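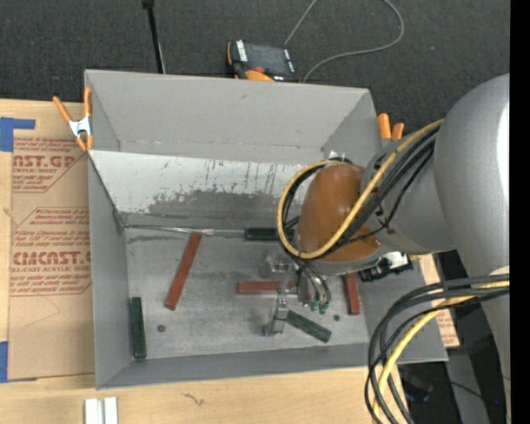

Stodard Canvass Desk, Release 4

Campaign contact management for local and regional races

Vevura Civic Software
Updated Mon 20 January

Overview

Stodard Canvass Desk stores voter contact records, cuts walking lists, and keeps message approval in one place. It is built for campaigns in which a central office sets the script and field offices carry it out, with a set amount of room for field offices to change the wording. The amount of room is a setting. Most of the configuration work in a new installation goes into deciding it.

The product runs in a web browser. Canvassers use the Stodard field app on a phone. The field app works without a signal and sends its results when it next connects.

Message control

Each script, post, and email template carries one of the following permission levels:

Locked. Text is sent as written. Field offices can add a date, a place, and a contact number.

Guided. The opening and closing are locked. The middle section can be rewritten and goes out after approval by the central office.

Local. The field office writes and sends. A copy is kept in the central log.

Permission levels are set per item and can be changed while an item is in use. A change does not recall material already sent. Items moved from Local to Locked keep their old versions in the log under the name of the office that wrote them.

Approval requests expire after 12 hours by default. An expired request is returned to the sender and must be submitted again. Sites that approve by hand over weekends usually raise the limit.

Contact records

Records are imported from the voter file supplied by the county or state. The importer reads comma-separated and tab-separated text. Column matching is saved by source, so a second file from the same county does not have to be matched again.

Duplicate checking compares last name, street address, and birth year. Records that match on all three are merged. Records that match on two are held in a review list. The importer does not merge across counties.

In the December test import, a county file produced 2,167 records, of which 1,979 were accepted without review. The remainder had missing unit numbers in apartment buildings. Files with a high share of apartment addresses should be expected to need more review time.

Walking lists

Lists are cut by precinct, by street, or by a boundary drawn on the map. Odd and even sides of a street can be split. A list can be assigned to one canvasser or left open for any canvasser in the same office. Open lists lock each door when it is claimed and release it after the result is entered or the shift ends.

Result codes can be edited before the first list is cut. After that, codes can be added but not removed.

Social posting

The Filali module schedules posts to connected accounts. It uses the same three permission levels as scripts and email. Replies are collected in a shared inbox and can be assigned. Filali does not post replies automatically, and it does not buy advertising.

Filali is licensed separately. Without it, the Posts tab is visible but inactive.

Reporting

Standard reports cover doors attempted, doors answered, result codes by precinct, and approval time by office. Reports can be exported as text or as a printed page. The approval time report counts from submission to first response, including requests that expired.

Requirements

Current version of any major desktop browser
Phone with the Stodard field app installed and location turned on
Voter file obtained under the rules of the state in which it will be used

Upgrading from Release 3

Release 3 had two permission levels, Open and Closed. On upgrade, Closed items become Locked and Open items become Local. No items are set to Guided. Saved boundaries carry over. Custom reports do not and must be rebuilt.

Sites hosted by Iliston are upgraded by Iliston on request. Self-hosted sites should export all records before starting and should not upgrade while lists are checked out.

Licensing

One license covers one campaign through the certification of results. Field offices and canvassers are not counted. Records can be exported for 12 months after the license ends, then are deleted.

Related items

Filali posting module
Stodard field app
Iliston hosting plan
Release 4 setup guide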